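J'ai repris le carnet de recettes de ma grand-mère

Il y a des projets qu'on repousse pendant des années en se disant qu'on aura bien le temps, et puis un matin d'octobre, avec la pluie sur les vitres et une deuxième tasse de café à la main, on s'y met enfin. Le mien dormait dans un tiroir : un gros carnet à la couverture toute gondolée, rempli de l'écriture penchée de ma grand-mère, avec des taches de beurre à peu près partout (surtout sur la page des sablés, allez savoir pourquoi !).

Je voulais le recopier au propre pour mes cousins, qui me le réclament depuis une éternité. Je pensais y passer deux soirées. J'y suis depuis trois semaines et j'en suis à la page 19, parce que ma grand-mère avait une conception très personnelle de la précision. « Farine, ce qu'il faut. » « Cuire jusqu'à ce que ce soit bon. » Et puis, au milieu de tout ça, un 200 grammes de sucre souligné trois fois, comme si quelqu'un s'était trompé un jour et qu'elle ne l'avait jamais digéré.

Alors je refais les recettes une par une, je pèse, je note, je rate aussi pas mal. Le gâteau aux noix m'a demandé quatre essais. Le premier était un caillou, le deuxième a débordé dans le four, et j'ai gratté jusqu'à onze heures du soir en pestant contre mon moule trop petit. Le quatrième, par contre... j'ai croqué dedans debout devant l'évier et je me suis retrouvée à sept ans, les coudes sur la toile cirée.
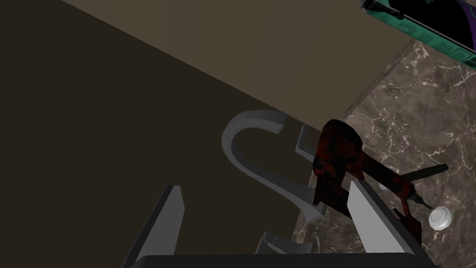
Pour la confiture de coings, j'ai un peu plus de mal. Elle écrit « comme chez les Oláh », des voisins que je n'ai pas connus, et ma mère ne se souvient que d'une histoire de citron, ou peut-être d'orange, elle n'est plus très sûre. J'ai tenté le citron la première fois. C'était bon, mais ce n'était pas ça. Je referai une petite marmite avec de l'orange dès que je retrouve de beaux coings au marché, et je vous dirai ce que ça donne.

En attendant, si vous avez un vieux carnet de ce genre chez vous et quelques trucs pour déchiffrer l'encre passée, je suis preneuse, les commentaires sont ouverts !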